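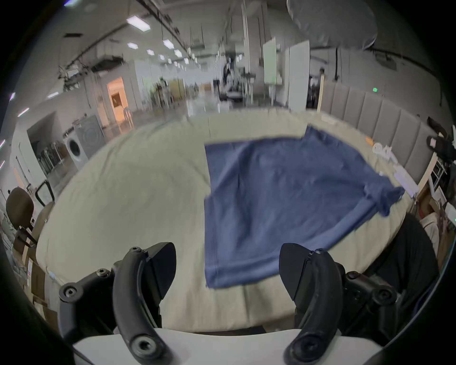

Treltotcombe, octubre de 2020

Cómo grabar demostraciones de doblado de ropa con una pinza de mano

¡Por fin podemos contar cómo lo hacemos! Llevamos meses enseñando a doblar camisetas a una política visuomotora en el laboratorio de Dirkon, y la parte que más nos preguntan es la recogida de datos. El método es sencillo: una persona lleva la pinza en la mano, hace la tarea y la cámara de la propia pinza registra lo que después verá el robot. Sin teleoperación, sin brazo de por medio, y con un ritmo de trabajo que todavía nos alegra el día.

Antes de empezar

Comprueba que los dos dedos abren y cierran sin roces y aprieta los tornillos de los soportes. Limpia la lente. Abre la pinza del todo y graba un par de segundos quieta: ese tramo sirve para calibrar la apertura.

La superficie

Nosotros usamos un colchón de color crema con una camiseta azul encima. El contraste ayuda mucho a seguir el borde de la tela, y la superficie blanda permite meter la punta de un dedo por debajo del dobladillo (sobre una mesa dura esto cuesta bastante más, probadlo y veréis). No hace falta vaciar la habitación. Al contrario, Setareh Golestani insiste en grabar con el fondo tal cual, con sus muebles y sus luces, y los resultados le dan la razón.

La grabación

1. Extiende la camiseta, pero no la planches con la mano. Una manga arrugada o un borde torcido son casos que la política tiene que conocer.
2. Acércate con los dedos abiertos y el dobladillo entre ambos.
3. Cierra despacio, levanta y lleva el borde hacia el cuello en un solo movimiento.
4. Suelta, retira la pinza hacia atrás y espera dos segundos antes de cortar.
5. Cambia la posición inicial y repite. Cada 7 tomas, cambia también el lado desde el que te acercas.

Si se te escapa la tela, sigue grabando y vuelve a cogerla. Orhun Yazıcı separó esas tomas con recuperación y entrenó 2 modelos, uno con ellas y otro sin ellas. El primero vuelve a intentarlo cuando falla el agarre; el segundo se queda cerrando los dedos en el aire. ¡Nos encantó verlo!

Cuántas tomas

Para el conjunto completo reunimos 4.000 demostraciones. Para una primera prueba basta con muchas menos, siempre que las posiciones de partida varíen de verdad. Revisa la trayectoria estimada de cada toma y descarta las que tengan saltos: suelen venir de giros de muñeca demasiado rápidos.

En la próxima entrega explicamos el filtrado y la sincronización de la apertura con el vídeo.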